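In Defence of the Shared Umbrella

There is a sort of person who owns one umbrella for eleven years, and I have always assumed they are lying. I get through mine at a rate that would embarrass a beach resort. I have left umbrellas on trains, under pews, in the dentist's, and once in the boot of a taxi that I then had to watch drive away in the rain. I don't regard these as losses any more. I regard them as contributions.

What I want to argue for is making the arrangement official. The umbrella is the last object in an office that people still pretend to own. The mugs went years ago. So did the phone chargers, the good scissors and the concept of a personal stapler. Yet a grown man will walk the length of a building holding a wet black umbrella, identical to every other wet black umbrella, and ask each of us in turn whether we are sure.

I say black because they are all black. If you wanted to design an object to be picked up by mistake you would make it black, give it a loop and charge very little for it. Noreen Ní Chonaill upstairs carries a yellow one with a duck's head and has never had it taken, which proves only that shame works where name tags don't.

At Tevness we had, until last year, a policy. It was a laminated sheet headed UMBRELLAS and it said that items left at reception for more than 60 days would be disposed of. The sheet was written by Sheldon Marchand, who is a tidy man and meant well. The trouble was that everyone read it as a licence to leave an umbrella at reception for 59 days. By spring the cupboard wouldn't shut. When it was finally emptied there were 121 umbrellas in it, along with a single wellington and a tennis racket that two people claimed.

It rained the following morning, naturally, and we all got soaked on the way to the car park.

I have been told there is a moral objection to pooling them. Eamon McGrath put it to me over lunch with real feeling: if an umbrella belongs to everybody, he said, it will be looked after by no one, and we'll end up with a heap of bent spokes. I have seen Eamon's own umbrella. It opens on one side. When it is up he looks like a man sheltering beneath an injured crow, and he has looked after it, by his own account, with great care. So I am not persuaded that ownership is doing for umbrellas what Eamon thinks it's doing.

There is also the question of where to put them. Most offices provide a bucket. The bucket is a poor idea -- it collects water at the bottom, so that whichever end goes in comes out wetter, and the umbrellas lean on one another and tangle like coat hangers. Some places have those thin plastic sleeves by the door, which let you carry the puddle about with you all day. The posh ones have a brass stand with a drip tray that hasn't been emptied since it was bought.

Hang them up, I say. A peg and a loop. Every umbrella in the country comes with a loop on the handle and most people go to their graves without once using it, or they put it round the wrist and then try to open a door. The loop is for hanging. A hung umbrella drips downwards, from one place, and its folds fall open a little and get some air. It is also in plain sight, where a person in a hurry can see it and think: yes, that will do.
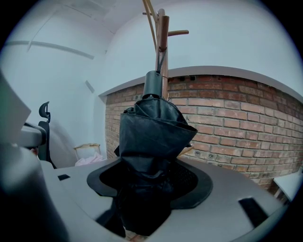
Facilities and Workplace Team, Tevness
Notes from the Ground Floor

The coat rack is my exhibit. It's light brown wood with short pegs, including one that has an umbrella hung from it by its strap, handle at the top and the cloth bunched up loosely below. I don't claim it's a handsome sight. A folded umbrella on a peg has the air of a bat that has been given bad news. But you know where it is, and the brickwork behind gives the whole business a faintly rustic look that we could never have got from a bucket.

People do ask about the folding. You will notice that I said loosely. There is a school of thought, led here by Clodagh Duggan, that an umbrella must be rolled, each panel smoothed flat, and the little strap done up with its popper. Clodagh can do this in one movement, like somebody shutting a fan. The rest of us produce a sort of cabbage. My view is that a shared umbrella should be left as cabbage, because the next person will want it quickly and has no time for poppers.

So here are my terms. Any umbrella on a peg may be borrowed. It should come back to a peg, though not necessarily the same one, or even (I'm a realist) the same umbrella. If you arrive dry and leave wet, that's the weather. If you arrive with a duck's head, keep it at your desk, Noreen, where we can all see it.

Sheldon has asked whether there will be a sheet. There will not be a sheet. He has gone to look for the laminator anyway.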